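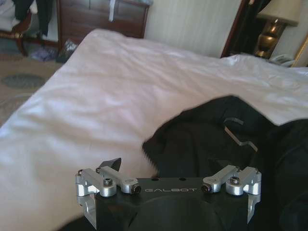 Damian Kozłowski
7/30/08

Checking out of the Pradance in the morning so I'm doing the clothes tonight. 

Black things first. I always start with the black things and they always take the longest.

Black clothes on a white sheet shows you every bit of fluff you own. It also shows you every bit of fluff you've left on the sheet. I've picked off what I can by hand.

The trick with dark clothes in a hotel room is the light. You can't see a crease in black fabric under a bedside lamp. You can't see which way out it is either. I open the curtains fully and do the dark stuff while there's still daylight, then do shirts and pale things after.

Tonight I left it late, so I've put on every light including the bathroom one with the door open.

Order I do it in, for anyone new:
Everything out of the wardrobe and drawers and on to the bed.
Duvet pushed right down or off altogether.
Dark pile, pale pile, worn pile.
Fold dark, fold pale, bag the worn.
Bag goes on the bed last.

I take the duvet off the bed first. A duvet is hopeless to fold on, everything sinks and the sleeves slide off. The flat sheet with the mattress under it is the best folding table you'll get in a hotel. The desk is never deep enough.

At the Holst on the other side of Custden the desk is a shelf. You could fold a sock on it.

Someone asked in March how I fold a jumper so it doesn't come out with a line down the front. Face down. Flatten it with your palms from the middle out. Arms across the back, straight, one over the other. Sides in so they just meet. Then bottom hem up to the shoulders in two goes.

If it's a thick one, do it in one go and leave it at that. The second fold only makes a lump.

Don't fold round a hanger. I used to leave the hanger in on the idea that it saved time at the other end. It gives you two points on the shoulders and they don't steam out.

Wire hangers are worst for this. I've had a cheap one leave a mark on a good cardigan that was still there weeks later.

Check pockets. Check pockets. I've posted that every time and I still found a train ticket and a mint in mine just now.

Reply to the person who says roll everything: I roll T-shirts and pyjamas. I don't roll jumpers, they come out the size of a loaf and you lose half the bag. Trousers go flat at the bottom.

Reply to the other person: yes, jeans flat as well. Legs together, fold at the knee, waistband towards the wheels.

On fluff. I carried a sticky roller for years and the sheets always ran out on the second night. Now I use a damp hand. Wet it, shake it, stroke the fabric one way only. Works on wool and on fleece. Doesn't do much for corduroy.

Parcel tape wound round your hand sticky side out is fine too, if reception will lend you some. The Pradance did. The Holst wanted to know what it was for.

Pale pile now. Two shirts I never wore, same as every trip.

Shirts: top button, one in the middle, bottom button. Three is enough. I used to do all of them and it made no difference that I could find.

Collar flat, not folded under. If you've got a pair of rolled socks put them inside the neck. It holds the collar up and it uses a space that would be empty.

I bring 6 shirts for a week away and wear four. I know I should bring four. I've known it for years.

Worn pile. I use the hotel laundry bag for this, the one in the wardrobe with the price list clipped to it. I don't send the washing down. I only want the bag. I asked at the desk on my first stay whether they minded and the lady said take it.

The price list, for interest, has one jumper at 9 pounds. I could buy a jumper in Custden market for that. It wouldn't be a good jumper but I'd have it.

What I do wash in the room: socks, pants, the odd T-shirt. Sink, warm water, small squeeze of Tridine. It's the travel tube from the chemist by the bus station. One tube does me the week.

Tridine doesn't froth up much, so don't keep adding more. My brother did that and was rinsing socks until midnight.

To get the water out, lay the wet thing on a dry bath towel, roll the towel up with it inside, and kneel on it. Then hang it over the shower rail. Socks are usually dry by breakfast. Thick ones aren't.

Don't roll black things in a white hotel towel unless you're sure of the dye. I wasn't sure once and had to go down and own up. They were decent about it.

Don't dry things on the lamp. I shouldn't need to post that but I was asked.

Question came in about wool at 60 degrees. No. Cold or hand wash. If a place has a machine for guests and the only programme left is a 60, leave the wool in the bag and take it home dirty.

Somebody has now told me their grandmother boiled hers. Fair enough. I'm only saying what I'd do with mine.

Short break, kettle on. Two teabags and one of those little milks left. I asked for more milks yesterday and got more sugars.

Back. Bed check next. Once the piles are done I strip the top end of the bed and look down both sides and under the pillows. A black sock against a dark carpet is gone for good if you don't put your hand down there and feel for it.

Found nothing this time except a pen, and it isn't mine. I've left it on the desk.

People leave more chargers in hotels than clothes, according to the man on the desk. After chargers it's the thing on the back of the bathroom door. I believe that, I've left two dressing gowns behind in my life and both were on the back of a bathroom door.

So now nothing goes on the back of the bathroom door. Hooks inside the wardrobe or on the chair.

Actual packing. Heavy at the wheel end, so shoes and wash bag. Trousers flat over the base. Jumpers next, folded edge up if there's depth for it, so you can see each one without lifting the lot. Rolled T-shirts down the sides. Shirts on top.

Dark jumpers and pale shirts touching is asking for fluff, and I've just spent the evening getting rid of it. I put a T-shirt I don't care about between them. Some people use tissue paper. I haven't got tissue paper.

Laundry bag goes in the outside pocket if it fits. If it doesn't, squash the air out, tie the neck and lay it over the shoes.

Tomorrow's clothes stay out, on the chair, in the order they go on. Pants at the top. I've packed tomorrow's trousers before now and had to have the whole bag out again with a taxi downstairs.

Question about whether I make the bed before I leave. I don't make it. I pull the duvet straight so it's off the floor and I put used towels in the bath. My cousin cleaned rooms at a place on the coast for 4 summers and told me a made bed is a nuisance, they have to strip it anyway and they can't tell at a glance if it's been slept in.

She also told me to leave the bin where it is and not to tie the bag. I don't know why on that one. I just do it.

Pillows back at the head end. I moved them to the chair for the folding and then forgot I'd done it and looked for them.

Couple of replies asking what the room's like. It's all right. Big bed, which is the main thing for me. Quiet on the car park side. Street side you get the bus from about five in the morning, so ask.

The wardrobe has proper hangers with the hook that comes off the rail. The Holst has the kind with no hook, where you have to thread a little knob into a ring. I've never got one in first go.

Breakfast at the Pradance is better than it was. Eggs hot, toast still a conveyor.

I'd stay again. I've got to be back in Custden in the autumn anyway and I'll ask for the same floor.

One more on the black jumper, as I've had three messages. It's lambswool with something in it, label's gone. I wash it by hand at home, dry it flat on a towel, turn it once. I don't hang it. It's had a fair few years and the elbows are only just starting to go.

For elbows: turn the sleeve inside out, put an orange or a ball down it, and darn across the thin part before it's a hole. Black thread on black wool wants daylight too. I'll do mine at the weekend by the kitchen window.

And no, I don't use a clothes shaver. I tried my sister's and took a neat little hole out of a cuff.

Bag's shut. It shut without me sitting on it, so I must have left something out.

It was the phone charger. In the wall, behind the lamp.

Alarm set. Will answer the rest from the train if the signal holds.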